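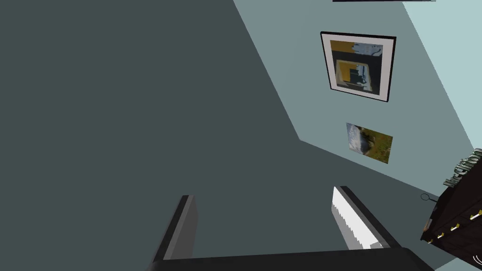 Week 4: When the robot comes to work (and you still have to)

Hello again everyone. These are the notes I talked from in September, tidied up a bit for those of you who missed it and for those who sat at the back and couldn't read my writing. Have them next to you when you do the reading on Pistari.

First, a quick reminder of where we'd got to. Last week was all about warehouses, where the building is designed for the machines and people fit in as best they can. This week we've gone to the opposite end: furnished rooms. Pistari looks after serviced flats in Prarkasden, and for the past year the housekeeping teams there have been working towards sharing their rounds with a two-fingered machine. Most of the practice is done in simulation, in computer-made rooms, before anything gets near a real flat. I think that's the interesting bit, so I've built the whole session on it.

Who does the practising?

I'd assumed it would all be engineers. Not so! Mercy Mwakyusa cleaned flats for years and now spends her mornings at a desk in Nokley, watching runs in the simulated rooms and writing down what she thinks of them. She told me the hardest part was putting into words things her hands had always just done, like how close you can get to a wall with pictures on it, or which side of a chair you go round when you're carrying something. She has written 177 of these notes so far, and some of them are a single line ("go the long way, always") while others run to a page.

Her team leader, Slamet Jugah, is less keen. He likes the notes but worries about where they end up. If what a good cleaner knows gets written down and used, does the cleaner get paid for it? At Pistari the answer was a one-off payment of 60 pounds, which he thinks is cheek. I'd like you to have a view on that by next week, and please don't all say "it depends".

What changes on the job

Have a look at the room below with a worker's eye before you go on reading. Think about what you'd want to know if you had to share it with this arm for a whole shift.

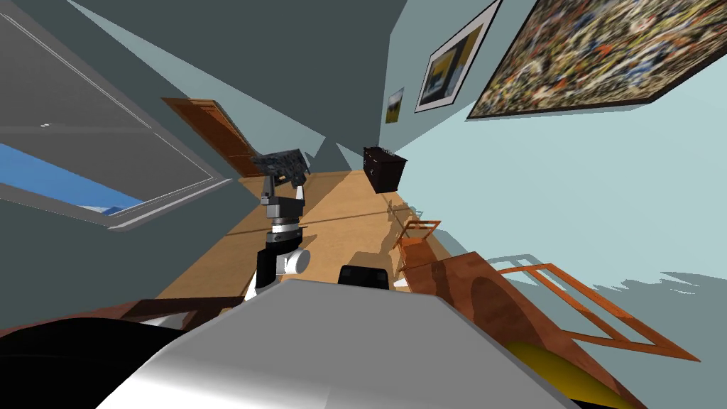

Figure 2. Simulated room: arm raised, gripper open, table and chairs to the right.

When I asked the teams this, nearly everyone talked about furniture first. Chairs get moved, that's what they're for, and every guest leaves them somewhere different. In-ho Yoo, who plans the rounds, has started asking people to put chairs back in set places before the machine's turn. It adds 20 minutes to a round and it isn't on anyone's timesheet. We met this in week 2, if you remember: the little jobs that grow up around a machine so that it can do its own job. Write "hidden work" in the margin, it'll come up in the essay.

Then there's pace. Melati Saragih said she used to do a room in her own order, and now she does it in an order that suits the schedule. She didn't call it worse, just "more like being at school". On the other hand her back is better and she's pleased about that, so do be fair when you write this up.

For your seminar

Read the Manurung chapter on skill (skip the middle section, it's heavy going) and write me up to 1,000 words on one job you know well. Which parts could you teach from a desk? Which would you refuse to write down, and why? Rizal Osman is taking the second group while I'm away, so send drafts to him if that's you.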